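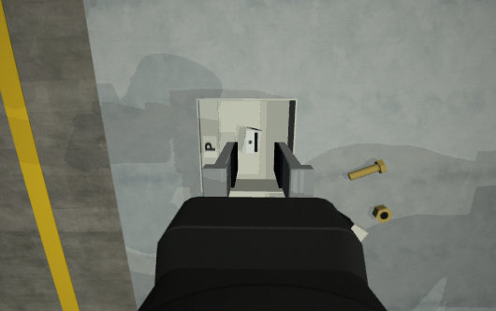

Inthanon Sorting Cell: Setup and Upkeep FAQ

Maintained by Nuanchan Wattanapong. Last gone over in August. Applies to the simulated cell, scene build 3401. If you have an older build, some of the answers will be wrong for you.

What does the cell do?

It picks small parts off a table and puts them in a bin with compartments. The parts are bolts, nuts, a flash drive and a domino. The project summary calls this "general-purpose sorting." I would wait until it has handled something it wasn't tuned on before using that phrase.

Do I need the real arm to follow this page?

No. Everything here is about the cell as it exists in Prurnetel, our simulator. People from Corkden keep asking whether the settings carry over to hardware. The kinematics should. I have seen no evidence that the grip settings do, and I'd start those over.

How do I set up a fresh copy?

Load the scene, then the arm, then the gripper, in that order. Check that the base is seated on the pedestal before you load any parts. Home the arm. Open the gripper all the way and leave it open. Add the bin and save. Only then drop the loose parts onto the table and let them settle before you start the first run.

The setup wizard offers to do all this in one click. It also skips the homing check, and that is where most of the support mail comes from. Do it by hand.

Where should the gripper be before a run starts?

Open, empty, fingers pointing down, with clear air between the fingertips and the bin rim. Look at it from the side as well as from overhead. From straight above you can't judge height at all, and I have watched people sign off on a start pose that had a fingertip sunk into a divider.
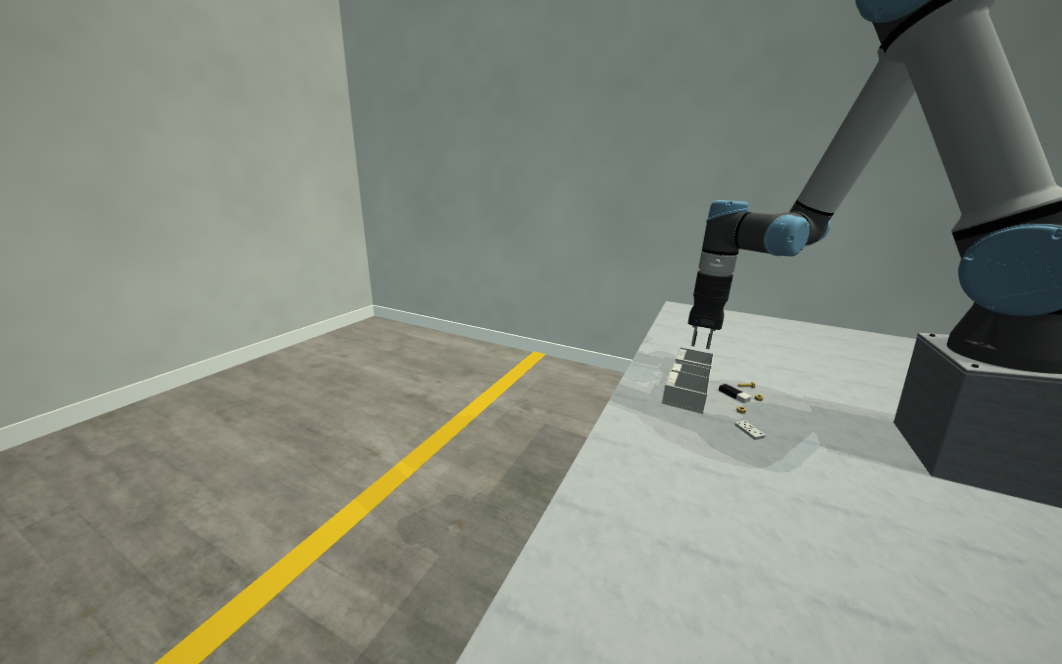
Side view of the Inthanon cell, gripper open above the bin.

Does the bin have to be in the same spot every time?

The manual says no. In practice the planner is a lot happier when the bin is well inside the arm's reach and the loose parts are off to one side of it. You can turn the bin to a different angle, but you have to update its pose in the task file too. Moving it in the viewer alone changes what you see and nothing else.

How reliable is it?

Our last check was 40 runs, and 37 finished with every part in the right compartment. That number has been quoted in a slide deck as if it settled something. It was one layout family, one lighting preset and one person picking the start poses (me). Two of the failures were nuts and the other was a bolt that rolled. Treat it as a baseline for spotting when an update has made things worse.

Why do the nuts give so much trouble?

They're small, they can land tilted, and the contact model gets jumpy when a finger meets an edge. Slow the final approach and close more gently. If the nut shoots across the table, your contact step is too coarse. Raising the friction until it stops happening is a popular fix and a bad one, as you end up with fingers that could hold anything and results that mean very little.

Can I turn the shadows off to speed things up?

You can. The detector was trained with them on, though, and the arm throws a big shadow over the parts when it reaches in. A run with shadows off is an easier test. Label it that way if you report it.
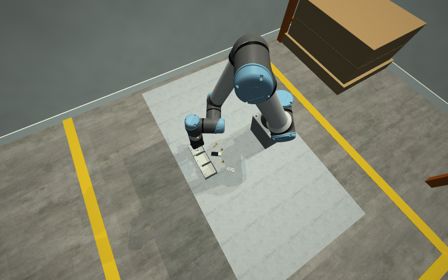
The same goes for surface textures. Swapping the mottled floor and walls for flat gray saves a little time per run and removes exactly the kind of clutter the detector is supposed to cope with. I leave all of it on, even for quick checks.

What routine care does a simulated cell need?

More than you'd think from the brochure. Every 500 runs, restart the simulator from cold, since small position errors build up in saved scenes. Reload the bin from the master file and compare its pose with the task file. Open and close the gripper with nothing in it and watch that both fingers travel evenly. Clear the old logs while you're there.

The arm stops halfway and won't move. What broke?

Usually nothing. Check the joint limits first, then look for a part that has slipped below the table surface. If the log says "planner timeout," read the lines before it; the timeout message itself tells you very little.

Should I install the Tondomora auto-calibration add-on?

I tried it. It reported a perfect calibration on a scene where I had shifted the camera on purpose. The newer version is said to be better, and I'll update this answer when I've repeated that test.

Who do I write to?

Me, through the project tracker. Attach the scene file and the full log. A screenshot of the error box isn't enough to go on.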